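Werkstattbuch Olia
Seite drucken | Per E-Mail senden

Diese Website verwendet Cookies. Mit der weiteren Nutzung erklären Sie sich damit einverstanden. OK | Mehr erfahren

2021-11-24

Marleny war heute schon vor mir da und hatte die Steuerung hochgefahren, also konnten wir gleich mit dem Nullpunktabgleich loslegen. Rechter Arm ohne Murren, linker Arm erst beim zweiten Anlauf. Der meckert beim Referenzieren in Achse vier, seit wir letzte Woche den Greifer getauscht haben. Ich hab's mir notiert und mache am Freitag mal die Abdeckung auf, heute wollte ich endlich Durchläufe sehen!

Stand der Sammlung: Mit gestern sind wir bei 402 brauchbaren Beispielen für die neue Aufgabenfamilie (Weiches und Dünnes, wie Yesenia das nennt). Ziel für Hadmont sind 3,000 — ja, Punkt und Komma hab ich aus deren Pflichtenheft abgeschrieben, gemeint sind dreitausend und nicht drei. Bis Jahresende wird das sportlich, aber ich bin deutlich optimistischer als noch Anfang November, als uns der Rekorder alle naselang die Gelenkwerte verschluckt hat.

Apropos Rekorder: Die neue Version von Drerent schreibt jetzt beide Arme in eine gemeinsame Datei, mit einem einzigen Zeitstempel pro Schritt. Herrlich. Früher hatte jeder Arm seine eigene Uhr und ich durfte hinterher schieben, bis es passte. Kleiner Haken: Wenn man die Aufnahme abbricht, bleibt die angefangene Datei liegen und landet beim nächsten Export mit im Topf. Heute Vormittag sind mir so sechs halbe Durchläufe untergekommen, bei denen der Arm nach zwei Sekunden einfach stehen bleibt. So was darf auf keinen Fall ins Training, sonst lernt uns das Modell das Stehenbleiben gleich mit. Hab sie nach »verworfen« verschoben und ein kleines Skript geschrieben, das alles unter vier Sekunden aussortiert. Liegt im gemeinsamen Ordner unter Restrepo, bitte benutzen und bitte nicht umbenennen.

Heute aufgenommen: 29 Durchläufe, davon behalte ich wohl nicht alle. Marleny hat geführt, ich habe mitgeschrieben und beschriftet. Nach dem Mittagessen haben wir getauscht, und man sieht es den Kurven sofort an — sie fährt viel ruhiger als ich. Bei mir zappelt das Handgelenk kurz vor dem Zugreifen jedes Mal ein bisschen nach, weil ich mich nicht entscheiden kann. Yesenia meint, das sei gar nicht schlecht, ein bisschen Streuung zwischen den Leuten wolle sie sowieso drinhaben. Zappeln als Streuung zu verkaufen finde ich großzügig, aber gut, ich nehm's!

Länger diskutiert haben wir über die Startpositionen. Bisher ist jeder einfach von da losgefahren, wo der Arm gerade stand. Yesenia möchte lieber eine feste Ruhestellung und dann eine kleine zufällige Abweichung vom Programm. Ich war erst dagegen (kostet Zeit bei jedem Durchlauf), aber als sie mir die Auswertung vom letzten Modell gezeigt hat, war ich überredet. Das Ding war in der linken Tischhälfte richtig flott und rechts völlig ratlos, und wenn man sich unsere Anfangsposen anschaut, wundert einen das kein Stück.
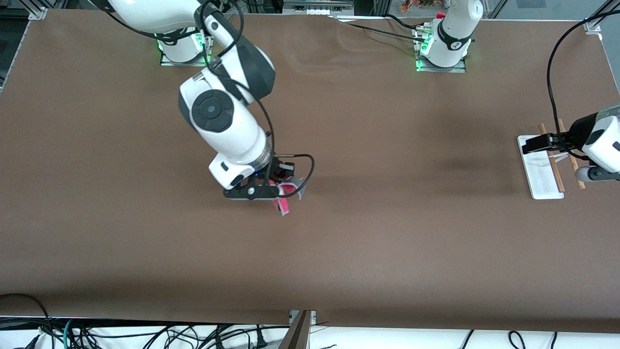
Beim Beschriften müssen wir uns noch auf die Phasen einigen. Marleny trennt »Anfahren« und »Greifen« in dem Moment, in dem sich die Finger zu schließen beginnen, ich habe bisher erst getrennt, wenn sie zu sind, und beim Zusammenführen knirscht das natürlich. Bei weichen Sachen ist es besonders lästig: Das rosa-weiße Ding zwischen den Fingern vom rechten Greifer hängt mit der pinken Kante unter den Fingerspitzen heraus, und am Öffnungswert allein kann ich nicht ablesen, ob da ordentlich Material dazwischen ist oder nur ein Zipfel. Bei den zwei dünnen Holzstäbchen auf dem weißen Halter drüben am linken Greifer ist die Frage eine andere, da geht es um den Winkel, denn sie liegen schräg und der Greifer kommt von der Seite. Vorschlag von mir: Wir nehmen Marlenys Regel für alles und führen »Halten« als eigene Phase ein. Den alten Bestand beschrifte ich dann eben nach, Kaffee ist ja da.

Noch ein paar Kleinigkeiten, bevor ich sie vergesse. Die Aufgabenbeschreibungen bitte in ganzen Sätzen eintragen, »Stäbchen re.« versteht in zwei Wochen keiner mehr (ich hab's schon heute nicht mehr verstanden, und es war von mir). Die Festplatte ist nah an der Grenze, ich schiebe heute Abend den Oktober aufs Archiv. Und wer als Letzter geht, stellt bitte die Aufnahme auf Pause und lässt den Rechner an, der Export läuft über Nacht.

Morgen zuerst die Ruhestellung einprogrammieren, danach mit Yesenia die Abweichung festlegen und dann möglichst noch vor Mittag die ersten Durchläufe nach neuer Regel. Achse vier frage ich parallel beim Hersteller an.

Seite drucken | Per E-Mail senden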